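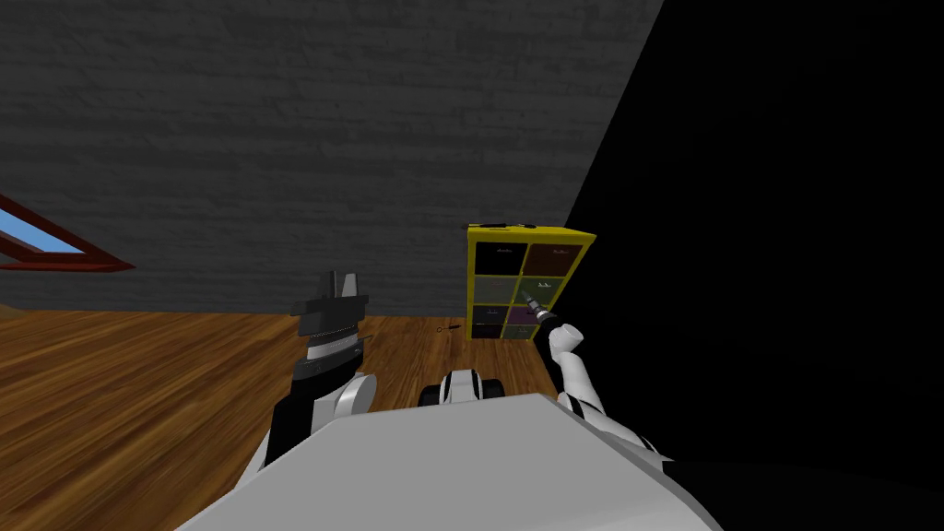

Grey brick wall and wooden floor, rendered view.

Search this site Enter keyword or part number Go

Print this page | E-mail this page to a colleague

Trernent Vivau 60 Roof Tent

The Vivau 60 is a hard-shell roof tent for two adults, made for estate cars, pick-ups and 4x4s that spend a good part of the year on unsurfaced roads. It replaces the earlier Vivau and uses the same mounting rails, so owners of the old model can keep their existing crossbar clamps.

The shell is aluminium and opens from the rear on two gas struts. Closed, it weighs 60 kg without bedding. Check the dynamic load limit in your vehicle handbook before ordering, and remember that the limit includes the weight of the crossbars. Many family cars have a lower figure than their owners expect. If yours is one of them, the tent can be carried on a trailer frame instead, and we can supply the brackets.

Canvas and weather

The side walls are polycotton with taped seams. New canvas should be soaked with a hose and left to dry fully before the first trip, so that the stitching swells and closes the needle holes. Do this twice if you have time. The two side windows have a mesh layer inside and a canvas flap outside, and the door can be opened from either end of the zip.

If you have to pack up in the rain, open the tent again as soon as you get home. Mildew is not covered by the guarantee.

On the road

Soledad Figueroa and Eliseo Cortés carried a Vivau 60 on a long-wheelbase pick-up for 3206 miles of mixed tarmac and gravel last September. Their notes led to one change: the rear latch now has a rubber sleeve, as the old one rattled on corrugated tracks. Soledad also asked for a longer ladder. It is now an option, and worth having on any vehicle with raised suspension.

Retighten the clamps after the first 60 miles and then at every fuel stop on rough ground. A torque key is supplied. Keep it in the glovebox — you will not want to open the tent to find it.

Fitting

Two people can fit the tent in about an hour. You will need a 13 mm spanner and something soft to protect the roof while the shell is lifted across. We also fit at our workshop by appointment. Araceli Bermúdez runs the fitting diary, and she will need the make, model and year of the vehicle, together with the type of roof rail.

What is included

Tent with mattress and fitted cover
Telescopic ladder
Four crossbar clamps and torque key
Boot bag, repair patch and spare zip pulls

Options

Long ladder
Annexe with groundsheet
Trailer frame brackets
Privov anti-condensation mat

Order code 849. Supplied in black or sand. The sand shell is made to order and takes longer — please ring for the current waiting time. Crossbars are not included.

Spare struts, latches and canvas panels are held in stock for the Vivau 60 and for the earlier model. Quote the serial number from the plate inside the rear lip of the shell.

Page checked 9th May.

Print this page | E-mail this page to a colleague

Contact us | Delivery and returns | © Trernent Overland Equipment. All rights reserved. | Back to top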